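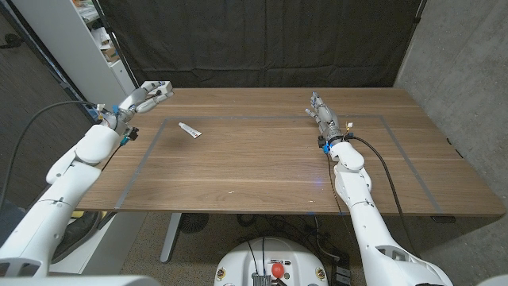 「まずルールの紙を捨てました。8ページあったのを」

Sirkportの作業場で双腕ロボットの運用基準をまとめているJohannes Adamsさんの話は、いきなりそこから始まった。取材は午後4時過ぎ、次の予定まで40分。以下、メモから急いで起こす。

捨てた紙というのは、前任チームが作った旧手順書のこと。項目数264。全部読んだ人は、本人いわく「私を入れて二人」。で、作り直したのが今のFlidier手順。A4で表裏1枚。

最初の項目は、作業範囲をテープで示すこと。天板に線を引いて、品物は原則その内側に置く。

「テープは細いグレーで十分。派手な色だと画像のほうに影響が出るんですよ。ただ、はがれかけたら即貼り直し。これは守ってもらってます」

腕が線の外に出るのはいいのか、と聞いてみた。

「いいんです。線は品物を置くための線で、腕の柵じゃない。箱をつかんで線の外まで運ぶことだって普通にある。旧手順はそこがごっちゃで、指先が線を越えるたびに停止、記録、再開。一日終わらないですよ」

では人との距離はどう決めるのか。こちらは別の項目で、動作中は天板の上に手を入れない。品物を直したいときは声をかけて、止めて、両腕が静止してから。例外なし。新人も見学者も同じ。

赤いノブの話も出た。ロボットの土台、両腕の間にある。

「毎朝さわって確認します。見るだけじゃだめ。あと、あの前に物を置かない。コーヒーとか、ほんとにやめてほしい」

ケーブルについては歯切れが悪かった。手首から出る太い黒のケーブルは、余裕をもたせて弧を描くように垂らす。短く束ねると曲げたときに引っぱられる、長すぎると天板の縁に引っかかる。数値で決めたかったが、決めきれなかったそうだ。

「机の下は、まあ、見ないでください（笑）。配線の整理は次の版の宿題です。基準を書いてる本人の足元がこれじゃ説得力ないんですけど」

背景には黒い布。これも手順に入っていて、しわは許容、すき間は不可、洗濯のあとは吊り直して試し撮り。細かい。

品物は小さな箱やチューブが中心。白い品物が多いと見分けにくくないかと聞くと、少し考えてから、

「見分けにくいものを混ぜるのは、むしろ必須にしました。つかみやすい物ばっかりだと、基準が甘くなる」

新手順に切り替えてから記録した作業は2223回。うち手順どおりと判定されたのが979回。半分もいってない。失敗では、と正直に聞いた。

「判定を厳しくしたので。前は9割が合格でしたけど、誰も中身を見てなかった。今は外れた理由が一行ずつ残ってます。一番多いのは品物の置き忘れ、次が声かけなし。ロボットの不具合はその下です」

外部の目も入れている。Flotadskaの担当者が月に一度来て、紙を見ずに作業だけ見て帰る。先月の指摘は、交代のときの引き継ぎが口頭だけになっている点。6月の改訂で欄をひとつ足すとのこと。ただし1枚に収める方針は変えないので、何かを削る。何を削るかはまだ揉めてるらしい。

Breathnachの現場にも同じ手順を渡す話が進んでいるという。そのまま使えるんですか、と聞くと首を振った。

「机の大きさから違いますからね。テープの位置は向こうで決めてもらう。変えちゃいけないのは、手を入れない、と、毎朝の確認。この二つだけは太字にしてあります」

ここで時間切れ。帰りぎわに現物を1枚もらった。裏面の右下に手書きで「ケーブル！！」とあった。

（追記：最初に載せた版でページ数をまちがえてました。8ページが正しいてす。失礼しました）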